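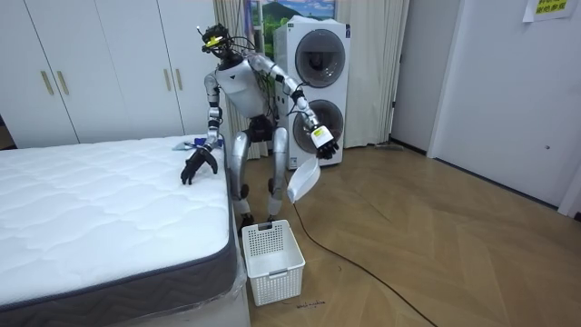 Right. Budget thread, because I've been asked the same thing by four different people since Thursday and I can't keep typing it out. What it costs to plan for a humanoid doing housekeeping work in small flats. Long one, mute me now if you need to

2 replies · 14 likes

Background for anyone new. We run short lets and a few staff flats in Sturncombe, small rooms, bed and laundry more or less on top of each other. Looking at whether a robot can do part of the changeover. Strip, bag, load, make up. Not all of it. Part

9 likes

First thing. The robot is NOT the budget. Everyone asks me the price of the robot. The robot is a line. Quite a fat line but a line

6 replies · 41 likes · 5 shares

We got three kinds of quote. Buy outright, lease over three years, or pay by the month with support thrown in. Brellwood only do lease. Lobo do all three but the monthly one has a minimum term hidden on page 4, so read page 4

1 reply · 22 likes

Hands. HANDS. Ask what hands come with it and ask what the spare costs. One quote had the arms and legs and a lovely brochure and the hands were "optional end fittings". A humanoid with no hands is a coat stand

11 replies · 87 likes · 12 shares

Also ask if both hands are the same model and if they swap left to right. If they don't you are holding two spares and not one. That went in our sheet late and I was cross about it

8 likes

Second thing, floor space. Measure the gap between the bed and whatever is opposite. Then measure it with a laundry basket in it. Then with the washer door open. We had a nice figure for the first one and a horrible figure for the last one

3 replies · 30 likes

We put down 800 mm as our working minimum beside the bed. That's ours, for our rooms, with it stood close and leaning over the mattress. Don't copy it. If your supplier won't give you a turning figure in writing, ask again

17 likes · 2 shares

Stacked washer and dryer – saves the floor, yes. But now you have two doors at two heights, and the thing has to crouch for one and reach for the other. So that's two jobs to set up and test, not one. Price it as two

4 replies · 26 likes

Beds. We are replacing mattresses anyway in April so I tried to be clever and line it all up. Advice: get the mattress unwrapped and the plastic off to the tip before you start timing anything. Plastic wrap is its own task. Slippery, floppy, see-through. If you want it handled, put it on the task list and get it quoted

2 replies · 19 likes

Actual lines from our sheet so you can nick them:
machine
hands and spare hands
charger plus spare battery
delivery and uncrating
room set up, per room layout
training days for staff
insurance
software, yearly
repairs pot
somebody's wages to stand there

15 replies · 133 likes · 48 shares

That last one. Somebody's wages to stand there. Put it in for the whole first year. I had it in for six weeks and got laughed at by our own finance lot, who were right

7 replies · 64 likes

Insurance. Ring them BEFORE you sign. Ours wanted to know the weight, if it can fall on a guest, and who is in the room when it's running. We said staff only, rooms empty of guests. Premium still went up £900 a year. I'd pencilled in 100. Lol

5 replies · 38 likes · 3 shares

Room layouts. This is where the money goes I think. Supplier charges set up per layout and I said fine, we've got one layout. We have not got one layout. Same furniture, different side of the room, counts as a new one

12 replies · 71 likes · 9 shares

So now we're going round moving beds. Cheapest thing on the whole plan. Two people and a morning

10 likes

Baskets – buy the same basket for every room. Same size same handles. I know. But if there's a wicker one in flat 2 and a bag in flat 3 you are paying someone to teach it three baskets

1 reply · 33 likes

Cables and stuff on the floor. Budget for clips, trunking, hooks to get mops up off the ground. It's pennies. We did 10 rooms on one trip to the hardware shop

12 likes

Someone asked about Grellinell. They sell the scheduling software, not the robot. Talks to your bookings so it knows which flat is free. Looked decent, haven't bought. Check it works with your machine first becuase the list on their site is short

2 replies · 7 likes

Someone else asked does it pay back. On our numbers, not in year one, not in year two. Year three if the repairs pot doesn't get eaten. If the lease goes up at renewal, no. I've put both versions in the sheet and I'm not pretending which one I believe

9 replies · 58 likes · 6 shares

And what we'd stop doing ourselves is the bending, mainly. Making up beds in tight rooms wrecks backs. We lost almost 10 weeks to sick leave on that last year. That is in the sheet as well, as a cost, and it should be in yours

3 replies · 49 likes

Questions I'd ask on a first call:
what does it do when it drops something
who comes out, how fast, from where
can I keep my room maps if I leave
what's the oldest unit you have still working at a customers
can I ring that customer

6 replies · 92 likes · 37 shares

Lobo let us ring a customer. Brellwood are "checking". Still checking

24 likes

Going for one machine, monthly, two flats only, review after the minimum term. Not the plan I wanted to write up but it's the one that got signed off

4 replies · 45 likes

Will put the blank sheet up tonight after 8 if I can get the formulas to stop breaking. DM if you want it sooner and don't mind a broken one

18 replies · 29 likes · 2 shares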